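Unit 4 Handout: Small Tables, Leg Frames and Protected Work Surfaces
Furniture Assembly and Finishing, Section 2
June 13, 2024

372 views | 2 comments

4.1 Scope

This unit covers low tables with a rectangular top and two separate leg frames. Trestles and four-leg tables were treated in April and are not repeated. Bring the Unit 3 fastener chart.

4.2 Leg frames

A U-shaped frame consists of two legs joined by one crossbar. Where the crossbar is fixed to the underside of the top, the legs are the open ends and stand directly on the floor. Where it runs along the floor, the legs need mounting tabs at the top. Check which arrangement you have before marking out.

Slanted legs widen the stance and reduce tipping. They also put a sideways load on the fasteners whenever the top is pressed. Terms used in the lab sheets:

Splay: angle of the leg away from vertical, seen from the end.
Inset: distance from the short edge of the top to the frame.
Racking: movement of the top parallel to the floor while the feet stay put.

Set both insets equal within 2 mm. Tighten all screws by hand first, then stand the table up and check for rock before final tightening.

4.3 Finishes on the top

Dark wood-grain tops may be stained solid wood, veneer or printed film. Inspect the underside and one edge before choosing a screw length. Amini film is thin and chips at the pilot hole; drill from the face you intend to keep. Urkovance edging is applied after the frames.

4.4 Work surface

Assemble on foam board laid over the bench. White board shows grit and loose chips clearly but also marks easily. Brush it down before any finished face is laid on it. Crumbs trapped under a dark top will scratch it. Replace the board when dents can be felt through a cloth.

Set the table upright on the board for the rock test. Thin metal legs will dent foam under load, so repeat the test on a hard floor.

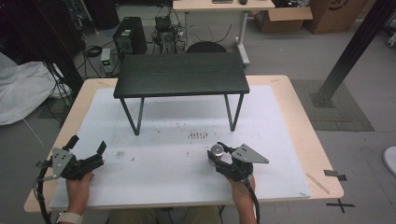
4.5 Before next session

Read the Maltex note on threaded inserts. Submit one dimensioned end view showing splay and inset.

Share (3) | Comments (2)

Related handouts
Unit 3: Fasteners for Sheet Material
Unit 5: Threaded Inserts
Paltel Bench Layout Notes
Edge Treatment Reference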